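Subject: Re: [hillpaths] Vultham round, one day or two?

Farzana Siddiqui wrote:
> Has anyone on here done the whole Vultham round in one go lately?
> I've got a week free in June and I'm torn between doing it as one
> big day and stopping over at Hegyi. My knees say stop over, my pride
> says otherwise. Also is the Tukia side still as boggy as it was, and
> is there anywhere to fill a bottle after the farm?

Hi Farzana and all,

Yes, me! Went round last June, clockwise from the car park at Uvum, and I'd say listen to your knees. It's a lovely walk but there's a lot more up and down than the map lets on (my sister's gadget gave us 3,000 feet of climbing by the end, and I felt every one of them on the stairs next morning).

The first bit up to Tukia is fine now. They've put flagstones over the worst of the bog, and you only get a proper soaking if you miss the turn at the second stile and carry on down to the beck like we did. Keep the wall on your left until it runs out. The top is 2,475 feet on my old map, with a nice heap of stones to hide behind when the wind gets up. We had our sandwiches there at half past eleven and I wish we'd saved a few, as there was nothing open until teatime.

Water: there's a tap on the end of the barn at Hegyi, and the farmer doesn't mind as long as you shut the gate. After that I wouldn't count on anything. The little spring marked below the ridge was a green puddle when we went past. Take two bottles.

If you do stop at Hegyi, the bunkhouse was 60 for the two of us including breakfast, and the breakfast is enormous. Ring first, they don't answer emails. Bring your own towel and a pillowcase, they do blankets but that's your lot. The drying room is brilliant though! Boots bone dry by morning.

Second day is much gentler, over the lower top (1,172 feet, hardly a hill after the first one) and then along the old railway back to Uvum. It does drag a bit at the end, all that cinder track, but there's a café by the level crossing that does a very good cheese scone and stays open till five.

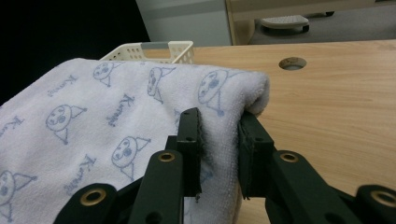 One more thing, the bus back from the far side has changed its times again, so if you were thinking of leaving the car at one end, check before you go. We nearly got caught out and had to trot the last half mile, rucksacks bouncing all over the place. Shout if you want to borrow the map, it's a bit tatty along the folds but it still does the job.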